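Home | Issues | Authors | Archive | Search

4. What the frame is for

Most of the literature on shared workrooms treats the storage frame as a solved object. Posts go up, crossbars go on, and order is assumed to follow. We think this is too generous. In the records we went through, the frame was the one piece of furniture that everybody agreed was useful, and it was also the one that people could least explain when asked what it had been put there to do.

The planning guide from Stornine, which two of the workrooms followed, says that an open frame "makes the contents of a room visible and therefore easier to keep tidy." We found no support for the second half of that sentence. Visibility was never the problem. People could see the plastic sheeting perfectly well. They walked past it.

Our own log holds 2,346 entries, each one a note made by a room user about something that was out of place, in the way, or missing. Of these, 187 mention a frame or rack by name. Brøndum (Ditte Brøndum, who coded the entries) first sorted them under "storage," and then gave up on the label, with good reason. Many of the entries had little to do with storing anything. They were about getting past the posts, about finding a place to hang a clip, or about a sheet that had been taken off one thing and left on another.

Blue-painted metal is common in these rooms, and the makers' catalogs claim that bright color helps people keep clear of the uprights. Perhaps it does. We had only 68 entries that described a bump or a near miss, spread over all the rooms, and the users did not reliably write down what color the post was. Anyone who wants to argue for blue on the strength of that is welcome to try. We would not.
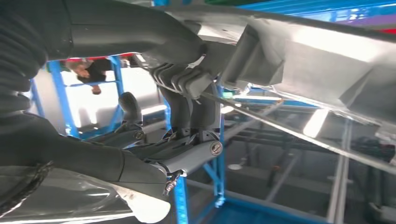
Figure 7. Blue metal posts and crossbars with a pale, brightly lit wall area behind. A small metal clip with a silver loop hangs in front, and crinkled translucent plastic sheet lies at the lower left.

Figure 7 gives a fair idea of why the simple account does not hold up. The posts and crossbars mark off a piece of wall, and on a floor plan that would be drawn as one clean rectangle. In use there is a good deal going on around it. A person in dark clothing is close to the blue metalwork, plastic sheet is lying partly folded, and a clip hangs from the equipment in front. A plan shows none of this, and the tidiness scores in the Polline survey were made from plans.

We have a further doubt about sheeting. The usual advice is that a cover should be either fully on or fully off, and put away when off. Users told us they agreed with this. Their entries suggest a third state, partly on, that is treated as normal and hardly ever reported as a fault. It may be harmless. It may also be the reason why small items go missing - a folded sheet hides a clip very well - but the log cannot settle the question, and we are wary of earlier papers that claim theirs can.

Baldursdóttir's method, in which each room is given one tidiness number at the end of the working day, seems to us the weakest part of this tradition. We tried it for the whole of January. Two raters standing in the same doorway gave different numbers often enough that we stopped. One of them counted anything hung up as put away. The other did not count it unless it was on its own hook.

4.1 Limits

The rooms were not chosen at random, and the Dretmont room joined late, after the wording of the entry form had been changed. Its users wrote longer notes and complained more. We have left them in, but a reader who prefers to drop them will lose mostly remarks on lighting.

Previous section | Next section | Contents | Back to top

Reader comments (3)

hallway_b: Your near-miss number is useless without hours in the room. Did you have those?

Ditte Brøndum: We had hours for two of the rooms only, so we left them out. I agree it's a weak spot.

tmk: Read this 08/07/2023 and went to look at our own rack. Half a sheet on, half on the floor. I put it back on and a coworker pulled it off again before lunch.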